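Unit 3: Storage of small dry specimens
Instructor: Paraskevi Vasilakis

3.1 Choice of container

Seeds, small shells and insect parts are stored by lot. A lot is all material taken from a single site on a single visit. Each lot gets its own cell or vial, and lots are never merged, even when the species is the same. Divided plastic boxes are acceptable for sorting and short-term holding. For permanent storage, use glass vials with inert stoppers. 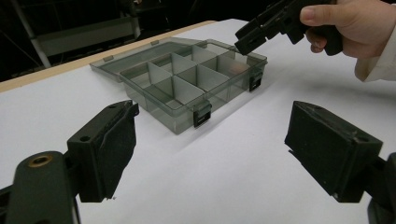 Cell position is not a label. Every lot carries a paper slip with the catalog number, site and collector, written in pencil or pigment ink. Ballpoint fades and should not be used. A slip reads, for example: 1246, Hivham, R. Beaudoin.

3.2 Humidity

Most dry material keeps well between 40 and 50 percent relative humidity. Above 65 percent, mold becomes likely. Shells stored in oak drawers can develop Byne's disease, a white powdery salt formed when acid vapors react with calcium carbonate. Affected lots are isolated and recorded before any cleaning.

3.3 Reading

Rutherford, course reader, chapters 2 and 3. Bring the completed lot sheet to the next lab.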